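Plustura Two-Arm Bench Cell
Set-Up Guide, Section 6: First Power-On and Practice Tasks
Revised 11/08/2019

Before you start this section, the frame must be bolted together, both arms must be fixed to their mounting plates, and the walls must be in place. If any of that is still to do, go back to Section 5.

You will need the hex keys from the parts bag, the Wovport control box, and a computer with the Oprea software installed.

CAUTION: Keep hands, hair and sleeves out of the cell whenever the arms have power. The arms hold their position when stopped, but they drop when power is cut. Support the forearm with one hand before you switch off.

6.1 Check the cables

1. Make sure the main switch on the control box is off.
2. Follow the cable on each arm from the wrist to the base. It should run along the forearm and over the elbow with enough slack for the joint to bend fully.
3. Move each arm by hand through its whole range, slowly. Stop if a cable pulls tight or gets caught between two links.
4. If a cable is too tight, loosen the nearest clip, feed a little more cable toward the wrist, and close the clip again.
5. Check that no loop of cable hangs where the other arm can reach it.

Note: Some slack near the base is normal. Do not tie the cable flat against the lower link. It will wear through.

6.2 Power on

1. Place both arms in the rest position, with the elbows folded and the grippers open.
2. Connect the control box to the computer and start Oprea.
3. Turn on the main switch. You will hear a short click from each base.
4. In Oprea, choose Cell, then Find Arms. Two arms should be listed. The search can take up to 2 minutes the first time.
5. Click Blink next to each arm and check that left and right are the correct way around. If they are swapped, click Swap Sides. Do not swap the plugs.
6. Choose Home. The left arm moves first, then the right.

If only one arm is listed, turn the power off, reseat the plug at the base of the missing arm, and repeat from step 1.

6.3 Set the work area

1. Lay the work sheet flat and push it up to the rear edge. Smooth out any bubbles.
2. Choose Limits in Oprea and set the reach of each arm. The factory setting is 700 mm. Leave it there unless you have fitted the Cluton extension.
3. Set the speed to 200 mm per second. Keep this setting until you have finished all of the practice tasks.
4. Save the settings under a name you will recognize.

Note: The walls may be plain or patterned. If you change them later, run the camera check again before using any saved task.

6.4 Practice tasks

Start with one arm and one object. Go on to two arms when the first task runs without a stop. Choose objects that are light, dry and not breakable. Mix the shapes: a block, a flat case, a board and a small container give the grippers different edges to work with.

1. Put the objects on the sheet with space between them. Leave room for the fingers on both sides of each one.
2. Choose Teach, then select the arm.
3. Guide the gripper down until the fingers are on either side of the object.
4. Click Close. Use the lowest grip setting for thin plastic.
5. Lift, move, set down, and click Open.
6. Click Save Task and play it back once while you stand by the stop button.

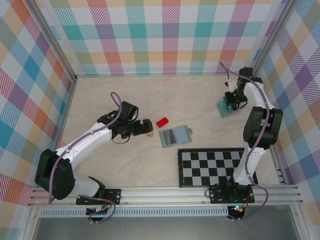
When you add the second arm, give each arm its own side of the sheet at first. Oprea will stop both arms if the wrists come too close together, and the task must then be started again from the beginning. After a stop, do not pull the arms apart by hand while the motors are on. Choose Release, hold both forearms, and move them back to rest.

CAUTION: Never put open containers of liquid in the cell. The electronics below the front rail are not sealed.

6.5 Switching off

1. Open both grippers and remove anything they are holding.
2. Choose Rest and wait until both arms are still.
3. Support the forearms and turn off the main switch.
4. Close Oprea.

Check the mounting plate screws after the first day of use and again each month. Tighten any that have worked loose. Torque values are listed in Section 9.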